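Search this site Search Enter keywords

How to Clean a Dish Rack and Set It Back Up

A dish rack gets rinsed all day long and still ends up dirty. Hard water leaves a chalky film on the rods, soap dries in the corners, and a pink or gray slime grows wherever water sits. This page covers a full cleaning of a basket-type rack, plastic or coated wire. It takes 50 minutes, and most of that is soaking.

What you need

Dish soap
White vinegar, the ordinary 5 percent kind
An old toothbrush
A bottle brush or a narrow straw brush
Two dry towels
A sink or tub big enough to hold at least half the rack

Step 1. Take everything off

Remove the dishes, the cutlery cup, the drip tray and any clip-on glass holders. If the cutlery cup has a removable bottom, pop it out. Empty the drip tray into the sink before you carry it anywhere.

Look over the rack while it is bare. On coated wire, check the tips of the rods and the places where two rods cross. Those wear through first. If you see orange spots, go easy with the vinegar and skip the long soak in step 3.

Step 2. Wash off the grease

Run hot water with a good squirt of dish soap and wash the whole rack with a sponge. Vinegar does very little to scale that has a layer of grease over it. Rinse well.

Step 3. Soak

Mix one part vinegar to two parts warm water and put the rack in. If only half fits, do one end, then turn it and do the other. 9 minutes per end is enough for light film. For heavy scale, lay paper towels wet with straight vinegar along the bad rods and leave them 20 minutes.

Never mix vinegar with bleach. If you want to use bleach on mildew, rinse the vinegar off completely and do it another day.

Step 4. Scrub between the slats

Work from the inside out. Do the floor of the basket first, brushing along the rods and then across them. Next do the sides. On racks with slanted slats, the dirt collects at the bottom where the slats meet the floor, and the toothbrush has to go in at an angle. Finish with the top rail. Turn the rack over and do the feet. Rubber feet usually pull off and should be washed separately.

Step 5. Rinse and dry

Rinse with plain water until you can't smell vinegar. Shake the rack over the sink, stand it on one end on a towel, and leave it for half an hour. Wipe what's left with the second towel. Black racks show water spots more than white ones, so buff those if it bothers you.

Step 6. Clean the spot where it sits

Wipe the counter or table and the wall behind it before you put the rack back. Painted walls pick up dark scuffs at rack height. A damp sponge with a drop of soap takes off most of them. Rub lightly, or you will end up with a shiny patch that looks worse than the scuff.

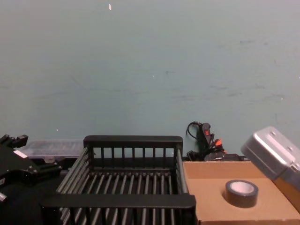
Leave a gap of two fingers between the back rail and the wall so air can move. Keep power strips and cords well away from the drip side. If the only outlet is behind the rack, run the cord so it dips below the plug before it comes up again, and any water will fall off at the low point. Small items like jar lids and spare clips are easier to keep in a lidded box than loose in the rack.

How often

A full cleaning once a month is plenty for most homes. In July and other humid months I do it every two weeks. The drip tray is different and should be emptied daily and washed about once a week. If it has stayed wet for more than 24 hours it will start to smell.

If the rack still looks bad

Yellowing on white plastic is permanent. Cloudy film that survives two soaks is usually etching and won't come off either. Exposed metal on a coated rack can be covered with a dab of Temolell rack repair paint, but it only lasts a few months on a rod that gets bumped every day, and after that I would replace the rack.

Written by Zhenhua Qiu. Last updated Apr 17, 2019

Contact us | Copyright Midado Home Pages | Back to top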